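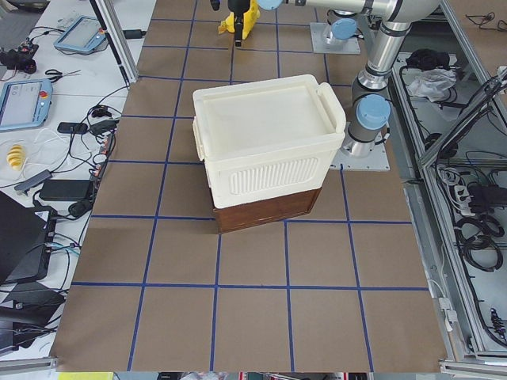

Softić has finished recommissioning the two-arm handling cell at its Kilach workshop after replacing a worn joint brake and re-measuring both arm bases. The work was led by Vasanthi Shetty, who looks after the cell, with Sena Gyamfi handling the controller side. Each arm stands on its own square mounting plate, and the two plates had to be checked against each other before any shared program could be run. The reference for that check is the table covering itself: brown paper marked out in a grid with blue tape, on which the two-part test piece, a white container on a dark brown wooden box, is placed for trial moves. The teach pendants, one for each arm, stay on the desk to the left of the table, within reach of the person running the trial.

The fault was first logged in December, when one arm began to drop slightly at the second joint each time its brakes were applied. The movement was small and did not trip an alarm, but it was enough to spoil the height of the gripper on the first move after a stop. Shetty's team ran the arm at reduced speed until the part arrived from Saretti, the distributor that supplies spares to the workshop.

Changing the brake took one shift. The arm was lowered on to a support, power was isolated at the wall, and the joint cap was removed to reach the brake assembly. The old disc showed uneven wear on one face. The seal under the cap was replaced at the same time, as the maker's manual asks for a new one whenever the joint is opened. Gyamfi then reset the joint zero and saved a fresh copy of the controller settings before any motion was allowed.

The base bolts were dealt with next. Two on the repaired arm had lost tension, and all of the bolts on both plates were taken out, cleaned and refitted in a cross pattern to 70 Nm. Paint marks were added across each bolt head and plate so that any turning can be seen during the weekly walk-round.

Calibration followed over two days. Each arm was driven to 17 points on the table at low speed, with a pointed probe fitted in place of the gripper. The readings were used to work out where each base sits relative to the table, and then relative to the other base. The first set was thrown out after the paper was found to have lifted at one corner. It was pressed flat, the tape was renewed along that side, and the points were taken again.

"Tape is good enough for finding your place, but the numbers come from the probe," Shetty said. "If the paper moves, we relay it and start the set again."

The cell was then left to run a soak test of 1,129 cycles, picking up the test piece, turning it and setting it down. Two stops were recorded. One was traced to a loose network plug and the other to a gripper cable that pulled tight when the wrist turned fully. The plug was replaced with a locking type, and the cable was given more slack and a second tie point further up the arm.

Elango Sundaram, who plans maintenance for the site, said the brake check would now be done every 3,000 running hours on both arms, and after any emergency stop made at full speed. The check takes a few minutes per joint: the arm is held level, the brake is applied, and any drop is read from the joint display. Results go into the cell log together with the bolt inspection.

Some work is still open. Cables on the equipment shelves are to be labelled at both ends – at present only the controller ends carry numbers – and the spare gripper fingers need to be measured before they are put into stock. Gyamfi is also writing a short restart procedure for staff on the late shift, covering the order in which the controllers are switched on and which pendant to use for which arm.

The cell returns to the Plostosen packaging trials this week at half speed. Full speed will be allowed once the next brake reading has been entered in the log and signed by Shetty.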